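Notes pour mon intervention — journée des techniciens de laboratoire, Dindard

Bonjour à toutes et à tous, et merci à Viktória Tóth de m'avoir laissé ce créneau, juste avant le café en plus ! Je voudrais vous parler de rangement. Je sais, ça ne fait rêver personne, mais laissez-moi commencer par un tube. (Laisser la diapo un moment.)
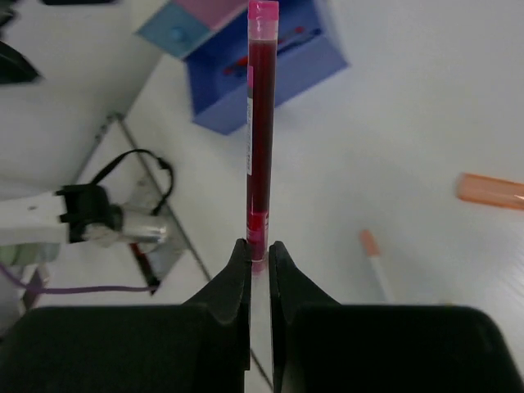

Étiquettes et bouchons

Un bouchon rose vif, un liquide rouge foncé presque jusqu'en haut, une étiquette blanche posée dans la longueur. Chez nous, à Restis, on a discuté tout un mois de juillet du sens de l'étiquette — oui, tout un mois ! Adesuwa Mohammed tenait à la verticale, et je me suis rangé à son avis, un peu tard, je l'avoue.

Demander à la salle : qui relit l'étiquette avant de poser le tube ? Attendre les mains levées, ne pas se presser.

Ensuite, les petits tiroirs. J'y suis très attaché, vous allez voir, à ces petits meubles de paillasse où l'on glisse ce qui traîne.

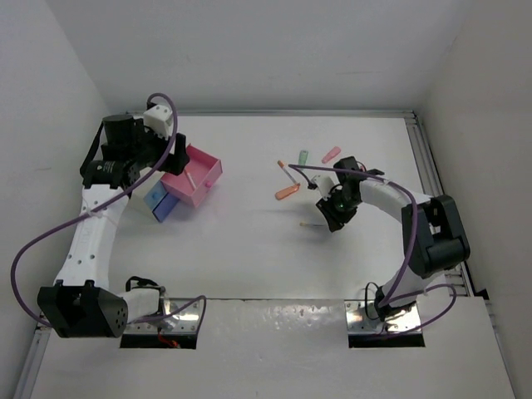

Ma règle, c'est un seul type d'objet par tiroir, et on referme avant de passer au tube suivant. Raconter ici l'histoire des 45 minutes passées à chercher un marqueur, sans trop m'étendre. Puis passer la parole à Viktória pour les questions.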